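Sorting out the magazines, part two

September 3, 2010

So I finally did it, I tackled the spare room. Those of you who were here in June will remember I said I'd have it cleared in a fortnight (ha!) and then went very quiet about it. The problem is the magazines. I've been buying them since I was at college and I've never thrown one out, and when we moved to Vistville they came with us in banana boxes and stayed in the banana boxes.

I had a vague plan, which was keep the gardening ones, keep anything with a recipe I've cooked, and let the rest go. That lasted until I opened the first box and found a run of Trurer, which I'd completely forgotten I used to read! I sat on the floor with my back against the radiator and lost the whole morning. The letters pages are the best bit. There was a man who wrote in over and over about the correct way to store a bicycle in winter, and other people wrote in to disagree with him, and it went on for months.

Nandini Sundaram came round after lunch to help, except she's worse than I am. She found a knitting pattern for a waistcoat that she swears her mum made for her brother, and that was her gone for an hour. She's taken it home to check. I've also promised her all the Winent back issues because she likes the crosswords, even though I did most of them in biro.

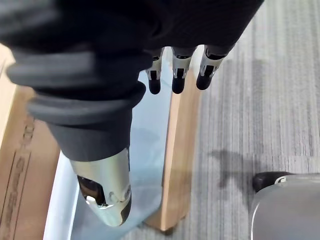
Vol. 2, p. 135

Anyway, by teatime I'd made three piles, and then the cat sat on the "maybe" pile and I had to make it again. I did get rid of a good lot in the end. The charity shop on Reddy Street won't take magazines any more (they used to, there was a whole rack by the door) but the surgery was pleased to have the cookery ones, and the infant school wants anything with nice pictures for cutting up.

The ones I'm keeping are going on proper shelves. Sverre Blomqvist from two doors down has offered to put them up for me in exchange for a fruit cake, and he's already been in with his tape measure and sucked his teeth at the wall. Apparently it's not straight. I could have told him that, I've tried to wallpaper it!

I did count what was left, just for my own satisfaction, and it's 429. I thought that was very restrained. My sister laughed down the phone for quite a long time.

If anybody has a copy of the Christmas Trurer with the paper lantern on the front, I'd love to hear from you, mine has lost its cover and the last few pages, so I've got half a story about a lighthouse and no idea how it finishes. I'll swap you for pretty much anything in the "go" pile, or there's fruit cake if Sverre leaves any.

Next up is the cupboard under the stairs, but I'm not giving a date for that one.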